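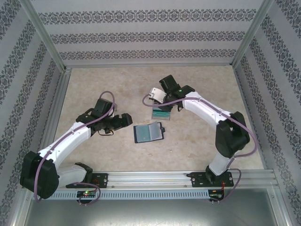

Bundier Snap Card Book, navy – 7 months in

I bought this because my wallet had reached the thickness of a decent sandwich and was starting to affect how I sat. The Bundier is a small book with plastic pages inside and a tab on the side that keeps it shut. Fifty dollars would have been robbery. I paid 7, which felt like a fair price for admitting I own too many loyalty cards.

The cover is a very dark navy. In my kitchen at 6 a.m. it is black, and I have left the house with my passport holder by mistake twice now. The pages are a pale blue-green that makes every card look like it's been kept in a swimming pool. My library card has never looked so sickly. You get used to it.

Getting a card in is easy. Getting one out, for the first month, was a public event. The plastic grips anything glossy, and I held up a line at the pharmacy while I peeled my insurance card loose with a fingernail. It has relaxed since then, and most cards now slide out with one push from the bottom. The embossed ones still put up a fight.

The clasp is my main complaint. The tab is small, and if you have cold hands or gloves you'll be pawing at it for a while. It also sticks out when the book is open, so it catches on the lining of my coat pocket. On the plus side it has never popped open in my bag, and my old Lumirix holder did that weekly, usually over a parking lot.

It won't lie completely flat when it's full. Half full, it behaves. I don't recommend doubling up cards in one sleeve – I did it with two gift cards and forgot the back one existed until it had expired. That one's on me, but I'm taking a little off the score anyway.

A sibling owns the Hurkix version, which has softer pages and costs a lot more. Hers looks nicer on a table. Mine has been through the wash in a jacket and came out with all its pages attached.

Four stars. Would be four and a half with a bigger tab.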